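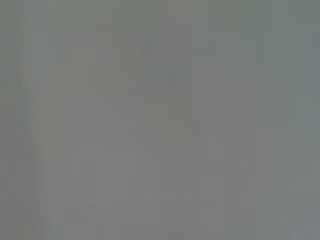 # Rollero (film)

*Rollero* is a slow, strange science fiction movie set in Vullgate, a harbor town where the tide has stopped coming in. I wrote most of this entry for my own movie wiki, so expect opinions mixed in with the facts (I did try to keep them apart, and then I gave up).

## Plot

A ferry mechanic finds that every trip across the bay takes 29 minutes going out and no time at all coming back. She starts using the return trips to visit her late father's repair shop, which is open again if she gets there before noon. Her sister wants to sell the place. That's the whole conflict, and I was glued to it!

The second half moves to Lolidden, the island on the other side, and gets a lot talkier. I like it there, but I know people who checked out right around the lighthouse dinner.

## Production

The movie was made by Fitzsimmons, a small outfit that had only done shorts before this. Shooting ran for four weeks in March, mostly on a working ferry between its regular crossings. The script was 100 pages and you can feel where pages went missing, especially with the sister's husband, who gets a big entrance and then three lines.

## Music

The score is nearly all accordion and tape hiss. I bought it. My favorite track is the one from the engine room, which plays again over the credits at half speed.

## Reception

Festival crowds were split. The usual complaint was that the ferry rules never get explained, and a longer cut with an extra scene at the ticket office didn't change many minds. I prefer the shorter one, mainly for how suddenly it ends.

## See also

- Time loops in film
- Movies set on boats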